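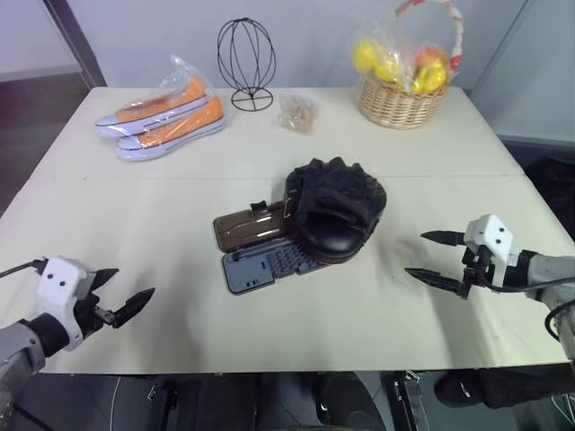 Duterero Issues Revised Setup and Service Procedure for Two-Arm Tabletop Cell

Procedure covers gripper finger alignment, cable routing and table seam checks

Duterero has released a revised setup and service procedure for the Ralten two-arm tabletop cell. The document replaces the earlier setup sheet and the separate gripper maintenance note, and applies to all cells fitted with the white two-finger gripper housing.

The Ralten cell pairs two arms with a two-section table and is used for handling mixed household goods, including soft items, bagged items and hinged cases. Under the revised procedure, setup begins with the table. The two sections are pushed together and the joint is checked along its full length with a straightedge. A step at the seam of more than 4 tenths of a millimeter must be corrected at the leveling feet before the arms are powered.

"Most of the position faults we were sent came down to the table," said Kianoush Daneshvar, service engineer at Duterero. "The arm was repeating correctly and the near section had moved. The old sheet had the table check on the last page, so it was often skipped."

Arm setup follows. Each arm is brought to its ready position with the gripper open over the near section. The technician compares the opening of the left and right fingers against the supplied gauge, then closes each gripper on the gauge block and records the motor current. Serrated fingers are brushed clean along the grooves and replaced as a pair. Mixing a new finger with a worn one is no longer permitted.

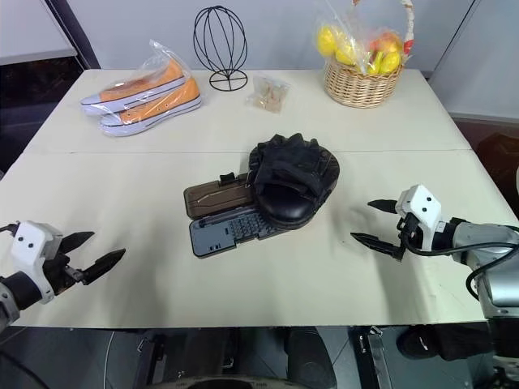

Cables are inspected with the arms extended and again with the arms folded back. The slack loop at the gripper housing must stay clear of the fingers in both positions, and the cables on the forearm must hang without pulling at the connector. Ties are to be fastened to the forearm only. A tie placed across a joint is recorded as a fault.

The final step is a handling check using objects of different stiffness and height. Objects for the check are left to the site, provided that at least one is soft, one is bagged and one has a lid or hinge. The check is run at reduced speed first.

Duterero reviewed 1186 service records in preparing the revision. Of these, 57 involved cable damage near the gripper housing. The records were compiled by Maarja Zariņš, who also wrote the cable section.

"Sites asked for one document in the order the work is done," said Dalia Šimkus, technical documentation lead. "Torque values are now printed next to the fastener they apply to."

The procedure is available to registered service contacts under document number 1379. Printed copies will ship with replacement finger sets beginning in December. Cells already in service should be checked against the new procedure at their next scheduled maintenance.

Press contact: Birdie Bellamy, Duterero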